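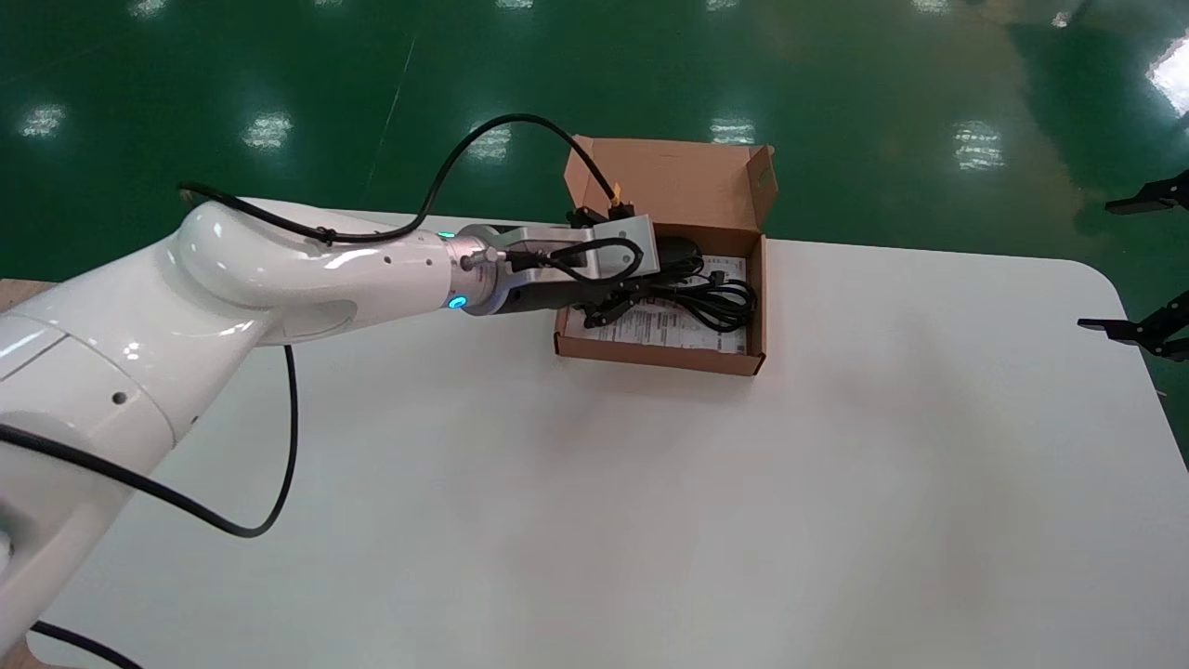 Keabetswe Joubert wants to know whether the Lemcombe open day was worth the drive, and if they let regular people anywhere near the robots or if it's all behind glass.

Yes and yes! No glass. There was a strip of yellow tape on the floor and a guy named Stan who would say "toes, please" if you drifted over it. I got toes-pleased twice.

---

OK so, the long version. Akstead opened up their Lemcombe shop for one afternoon in November and you had to sign up for a slot. I got the last one of the day, which meant the coffee was gone but the people running the demos were loose and chatty. Good trade in my book.

---

The station I stayed at longest was the box one. White arm, big white table, a cardboard box with papers in the bottom and a coiled black cable on top. That's the whole setup. I stood there way longer than I stood at the fast stuff by the entrance.

---

Why cable? I asked Stan. He said a block is the same shape every time you grab it, and a cable is a different shape every time you look at it. Squeeze one loop and the rest of the bundle shifts over. They'd been working with cables for 17 weeks and he still calls them "the spaghetti."

---

Also the arm has its own cables to deal with! Look at the big loop going up over the forearm. I asked if it ever snags and got a very long "wellllll." They leave slack so the wrist can turn, and then the slack has to live somewhere. My desk at home has the same problem and no robot.

---

Somebody's kid asked if it could feel the cable. Great question, and the answer went over my head a little. The short version I wrote down: on this setup it mostly knows how far the fingers have closed and how hard the motor is pushing, and it works out the rest from that.

---

Things I got wrong before I went:
- I figured it'd be loud. I could talk to Stan in a normal voice the whole time
- I figured everything would be preprogrammed. A lot of the afternoon was people guiding arms by hand and saving the runs
- I figured I'd be bored in 5 minutes (my sister bet on it, she owes me lunch)

---

About those saved runs - they told us they have 3000 of them for the packing and unpacking jobs. Every one is a person moving stuff in and out of boxes with the arms, over and over. I asked who gets stuck doing that and three people raised their hands, including the one who'd been handing out name tags.

---

There was a Warnel table too, in the next room. They make small carts that haul bins from one end of a building to the other. Nice folks, but the cart was charging for most of my slot so I mainly saw a cart charging. Got a pen.

---

The tour group was 49 people, which was too many for the back rooms. If you go next time, hang back and let the big clump move on. Every good conversation I had happened after the group left a station.

---

A couple of people asked me about jobs and whether it felt weird to watch. Kind of? I did six years in a warehouse and packed a whole lot of boxes with my own two hands. I put the question to Stan and he didn't give me a speech. He said his dad packed boxes too, and his dad's wrists are shot. I'm still chewing on that one.

---

Parking: the front lot fills up, go around to the side by the loading dock. Wear real shoes, they turned away a guy in sandals. In November!

---

They said there might be another one in spring but wouldn't give me a date. If I hear anything I'll add it to this thread. Keabetswe, I have room for one more in the car if you don't mind my music.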